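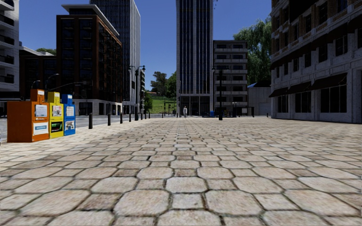
Can visiting boats already use the Arbridge moorings overnight?

Only the eastern pontoon, and only for boats drawing less than two metres. The western pontoon remains closed until the dredging contractor has signed off the approach channel.

Arbridge Visitor Moorings
Progress report to the Drutach Coastal Travel Fund
Prepared by Ayantu Kahsay, project lead
March 4, 2019

1. Work done in this period

The eastern pontoon was floated into position and fixed to its piles. It provides 16 berths, each with a cleat pair and a shared service post. Water is connected along the full length. Shore power is connected as far as the second gangway; the remaining posts have been wired but not tested.

Dredging of the approach channel is 84 per cent complete by volume. The outstanding part lies on the inside of the bend below Virk Point, where the survey showed firmer clay than the boreholes had suggested. The contractor has changed to a smaller bucket and the rate of removal has dropped.

The footpath from the landing stage to the village has been cleared and drained. It is 284 metres long. Handrails are in place on the steps. Signs giving walking times to the chapel, the shop and the bus stop have been ordered in three languages.

2. Ferry link

Dorkel Ferries has agreed in principle to a request stop at Arbridge on its summer island service. The agreement depends on the depth at the landing stage at low water – this will be checked once dredging is finished. A draft timetable allows a day visitor four hours ashore.

3. Spending

Spending is within the approved total. The dredging line will be overspent and the signage line underspent. We ask the Fund to approve a transfer of around 100 hours of contractor time from signage and landscaping to dredging. No additional grant is requested.

4. Risks

The main risk is the channel. If the clay extends further than the survey indicates, the western pontoon will not open before August. A second risk is fuel: the nearest supply is still at Drutach harbour, and several skippers have raised this with us. We have no plan for a fuel berth within the present grant.

5. Next period

Complete dredging and repeat the depth survey.
Test the remaining power posts.
Install path signs.
Submit berth charges to the Fund for comment.

The survey drawings and the contractor's revised programme are attached as Annexes A and B.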